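Equipment Planning and Purchasing Coordinator (Robotics)
Hudstead – full time, on site
Posted April 6, 2019
Reports to: Somkiat Sriwong, Head of Operations

Hudstead sorts and folds used clothing for resale shops. We have been running two-arm folding stations on a trial basis and plan to move to a regular production line. We need one person to own the equipment plan: what we buy, when we buy it, what it costs to keep running, and what we stop paying for.

This is a purchasing job with a technical side. You will not program the arms. You will need to understand what they do well enough to question a quote.

About the work

Most of our volume is denim and shirts. Denim is the harder of the two. It is heavy, it varies a lot from one pair to the next, and frayed spots can catch. Every choice about grippers, cables and table size comes back to how the garments behave.

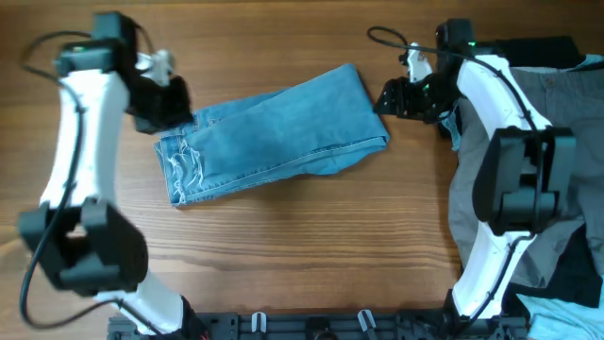 The current budget covers 4 stations. Each station has its own parts list, and the lists have drifted apart over time. Your first task will be to bring them into one, with prices, lead times and a second source for each item where one exists. The combined list stands at 244 lines today, and we expect it to get shorter.

What you will do

Build and maintain the equipment budget for the folding line, month by month.
Get and compare quotes for arms, grippers, wrist cameras, rails and work tables.
Set stock levels for wear parts, mainly finger pads and cables.
Work out cost per folded garment with the floor team, including downtime and labor.
Compare leasing with buying for the next group of stations and write up a recommendation.
Keep service contracts and warranty dates in one place. 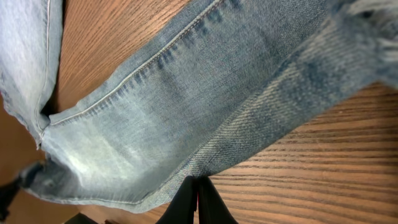 You will spend a good part of each week on the floor. Wear parts are hard to plan from a desk, and the station operators usually know which ones are close to failing. Expect to sit in on test runs and take notes on cycle times and stops.

What we are looking for

Three or more years in purchasing, production planning or maintenance planning.
Good spreadsheet skills. We use Jirura for orders and will train you on it.
Experience reading technical drawings or parts lists.
Clear writing. Budget notes go to people who do not work with the equipment.
Background in textiles or automation is useful but not required.

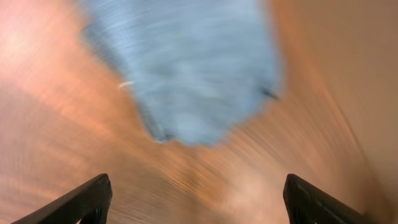
Wrist camera view during a run with a light blue cloth.

Terms

The position is permanent after a trial period of 90 days. Hours are Monday to Friday, day shift, with an occasional early start when equipment is delivered. You will be able to approve single orders up to $100 on your own during the trial period – anything above that goes to Somkiat. The limit is reviewed once the trial period is over.

How to apply

Send a resume and a one-page note on an equipment purchase you planned, including what it ended up costing against the original budget. Address both to Sakda Prasertsri in the Hudstead hiring office. Interviews will be held in May and include a short visit to the folding floor. Please tell us in your note if you need any adjustments for the visit.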